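Chapter 4
Finding Work: Job Postings, Applications and the First Interview

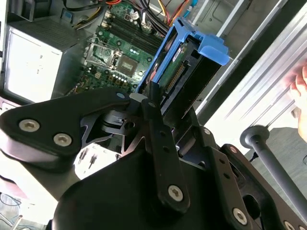
Photo: Stesano Picture Library

Most people remember their first job application for the rest of their lives, and usually with a bit of a wince. Perhaps they wrote to the wrong department, or spelled the name of the company three different ways on the same page, or waited by the phone for a call that came while they were in the shower. If you have already been through something like that, you are in very good company, and if you haven't yet, this chapter should spare you at least a few of the more common bumps.

In the last chapter you put together a list of the things you can do and the things you would like to do (hold on to that list, you will want it beside you as you read). Now we turn to the other side of the counter, to the people who are doing the hiring. What do they put in a job posting, and what do they leave out? Who reads your application first? How long should you wait before you write to ask what became of it?

We will follow one employer nearly all the way through. Tetuson is a mid-sized company that repairs and resells office equipment, and in March it set out to fill 52 openings, from bench technicians and warehouse staff to a handful of people for the front office. It advertised on its own website, at two county job fairs and through Sipos, a staffing agency. By the closing date it had received 2773 applications. That number can look discouraging, and I would ask you not to let it. When the hiring staff sat down to read, they set a large share aside for very plain reasons: a missing phone number, a form left unsigned, a license the posting asked for and the applicant didn't mention. After the first reading and a short skills test, 185 people were invited to interview.

You will meet the actual posting in Section 4.1, and we will go through it slowly, line by line, the way you might read a lease before signing it. Words like "required," "preferred" and "equivalent experience" each mean something a little different, and a good many capable people talk themselves out of applying over a word that was only ever a wish. Section 4.2 takes up the application form itself, and Section 4.3 the cover letter — which needn't be long, and needn't be grand either. Section 4.4 is all about job fairs, what to bring and how to start a conversation with a stranger behind a folding table. We finish with the interview in Section 4.5.

Before you start

Set aside 60 minutes for the reading, and a little more if you plan to do the activities as you go. You will need:

Your skills list from Chapter 3
One job posting that interests you, printed or copied out by hand
A notebook, or the Lernora workbook if your class is using it

Words to watch for

applicant pool, closing date, entry level, equivalent experience, reference, screening, shortlist

Warm-up

Think back to a time you were picked for something — a team, a part in a play, a weekend job cutting a neighbor's grass. Write a few sentences on how you were chosen and what the person choosing knew about you beforehand. Then write down one thing you wish they had known. Keep the page, as we will come back to it when we reach the cover letter.

4.1 Reading a Job Posting begins on the next page.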